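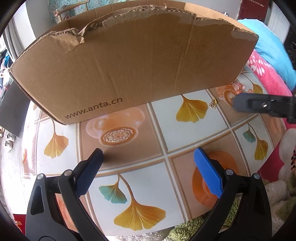

À partir de quand un carton de récupération n'est-il plus réutilisable pour un envoi ?
Dès que l'ondulé est à nu sur un bord porteur. Un carton dans cet état peut encore servir au tri ou au stockage à plat, à condition de ne rien empiler dessus.

La question revient dans le courrier de la rubrique depuis que l'atelier Kilari accepte les cartons déposés par les adhérents. Rizwan Rind, qui tient le registre des emballages, a repris les critères du printemps et les a resserrés. Le registre compte 2194 entrées ; 488 cartons y sont classés en usage interne, donc exclus de l'expédition.

Le modèle courant est le grand carton brun de vente par correspondance ou de marque, avec une adresse imprimée en bas de panneau, du type www.anta.cn. L'impression ne gêne pas. Le défaut à relever est le bord supérieur : papier de couverture pelé, cannelure visible, bande déchirée qui s'évase vers l'extérieur. Un rabat arraché fait perdre au panneau l'essentiel de sa tenue en compression, même si le fond est intact. Un long pli vertical ou oblique dans la face avant aggrave le cas, car la paroi fléchira sur cette ligne à la première charge.

Classement retenu à partir d'octobre :

Classe A : rabats complets, arêtes droites, aucune cannelure apparente. Expédition.
Classe B : papier pelé en surface, rabats présents. Expédition locale après renfort au ruban kraft.
Classe C : bord déchiré ou rabat manquant. Tri, stockage ouvert, charge légère.
Classe D : fond affaissé, carton humide ou taché de gras. Recyclage.

Un carton de classe C fait un bac de tri correct pour les petites pièces. On le pose ouvert sur une table, bord abîmé vers l'opérateur : la paroi la plus basse facilite le passage de la main. Ne pas égaliser la déchirure au cutter si l'entaille descend à moins de 5 cm du contenu, car la coupe amorce souvent une nouvelle fente.

Pour les bijoux fantaisie et les perles, une nappe enduite à motifs convient moins bien qu'un fond uni. Sur des carreaux imprimés de feuilles de ginkgo et de tasses à café, une perle pêche ou orangée se confond vite avec le décor, et le brillant de la surface n'arrange rien. Maham Dhanial recommande de laisser les bracelets fermés, à plat, hors du carton, jusqu'à leur mise en sachet, et d'ensacher à part toute petite pièce métallique dentée, qui raye les perles nacrées.

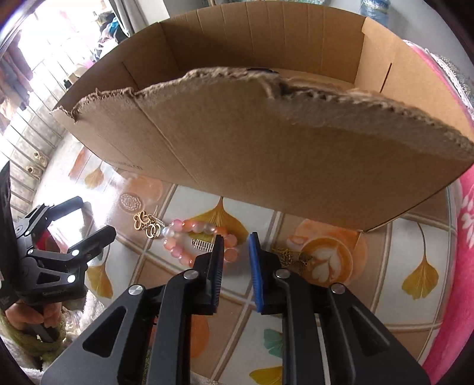

Mise en sachet et étiquetage

Un bracelet par sachet, fermeture vers le haut, étiquette au dos. Les sachets Flasumico à glissière restent la référence ; le format Nnaji, plus étroit, oblige à tordre les grosses perles et ne sera pas recommandé. Le numéro de lot se reporte au crayon sur le panneau du carton, à l'opposé de toute impression d'origine.

Le lot en cours porte le numéro 2318. Dépôt au local de Trandum le jeudi, cartons vides aplatis, sauf ceux de classe C, à apporter montés.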